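Does freezing and reheating bread really change the starch enough to matter?

Posted in Food and Nutrition > Carbohydrates and fibre
2,967 views

Callus

I eat two slices of wholemeal toast most mornings and a portion of rice or potato in the evening. I have been reading about resistant starch and have got as far as understanding that cooked starch partly recrystallises when it cools, and that the recrystallised part is digested slowly or reaches the large bowel intact. What I can't find is a plain statement of how much difference this makes in an ordinary kitchen.

My present routine is as follows. The loaf is sliced and frozen on the day it is baked. Slices go from freezer to toaster. Potatoes are boiled in March quantities (we still have a sack to get through) and kept in the fridge for a day, then eaten cold or fried. Rice is cooked fresh each time, as I was told never to keep it.

Three things I would like to know. Does freezing bread count as cooling for this purpose, or does it need time in the fridge? Does reheating undo the effect? And should I alter the calories I log? I weigh my portions - 175 g for cooked potato, 40 g for a slice of bread - and at present I enter the packet or table figure without any correction.

No diabetes, no medication, no bowel trouble. I am only trying to get the figures right.

Pruvard

Taking these in the order you asked.

Freezing. Starch retrogrades fastest a few degrees above freezing. Once the loaf is frozen hard the process more or less stops. Some of the change takes place while the loaf is passing through the fridge range on the way down, and again on the way up if you thaw it on the worktop. A slice that goes straight from freezer to toaster spends very little time in that range. Small trials have reported a lower blood glucose response after frozen and toasted bread than after fresh, but they used few people and the result depended on the type of loaf. I would treat it as a modest effect at best with wholemeal, which has other reasons to be digested slowly.

Keeping bread in the fridge would produce more retrograded starch. It would also produce stale bread, as the two are largely the same thing.

Reheating. It helps to separate the two fractions. Amylopectin, the branched one, recrystallises weakly and melts again at temperatures well below boiling, so this is why stale bread softens in the oven. Amylose, the straight one, forms crystals which need considerably more than boiling point to melt. Domestic reheating of boiled potato therefore reverses part of the change and leaves part of it alone. Cold potato has more resistant starch than reheated potato, and reheated has more than freshly boiled.

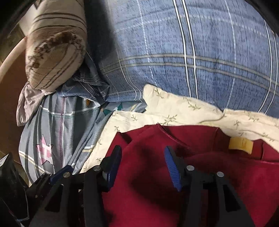

The size of the change is where most articles go wrong. In a boiled potato you are moving from a small percentage of the total starch to a slightly larger small percentage. Variety matters as much as what you do with the fridge. Waxy and floury potatoes start from different places, and with rice the long-grain types higher in amylose respond more than the sticky short-grain ones.

Calories. Leave the log as it is. Resistant starch is not free of energy: the bacteria in the large bowel ferment it and you absorb the short-chain fatty acids they make. The usual working figure is 2 kcal per gram against 4 for digestible starch. If an extra 3 g in your potato portion became resistant, which is generous, you would be correcting by 6 kcal. Your scales and the natural variation in water content will put you out by more than that.

On rice, "never keep it" is stricter than it needs to be. The concern is Bacillus cereus, whose spores survive boiling and grow if the rice is left warm. Spread it out so that it cools quickly, get it into the fridge within an hour, eat it within a day and reheat it once only, until it is steaming throughout. Reheating does not destroy the toxin if the rice has been left out, so the cooling step is the one to be careful with.

Kälin

I do this with everything now, pasta as well, and I feel a lot better for it. Less hungry by eleven. I stopped counting the calories from cold potatoes altogether as they pass straight through you.

Also green bananas, if you can stand them.

Pruvard

They do not pass straight through. Most of the starch in a cold potato is digested in the ordinary way, and the remainder still yields energy as above. Logging it as nil would be a large error.

Green bananas are a different type, raw granules which the enzymes cannot easily get into. The content falls quickly as the fruit ripens and is mostly lost if you cook it.

Jundier

Agree with the long reply, with two additions.

If you increase resistant starch, do it over a couple of weeks. A sudden increase can cause wind and cramp, and people with an irritable bowel may not tolerate it at all.

Secondly, look at total fibre before worrying about this. I kept a food diary for 26 days and worked out the resistant starch from published tables. Even with cold potatoes most evenings it was a minor item beside the fibre from one helping of lentils. Pulses also have a fair amount of resistant starch of their own, tinned ones included, and you don't have to plan a day ahead.

Callus

Thank you. I shall leave the log alone, carry on freezing the bread for convenience, and try the rice with the quick cooling. Does the one-hour limit start when the pan comes off the heat or when the rice has been drained?

Pruvard

From the end of cooking. Drain it at once and spread it on a wide tray.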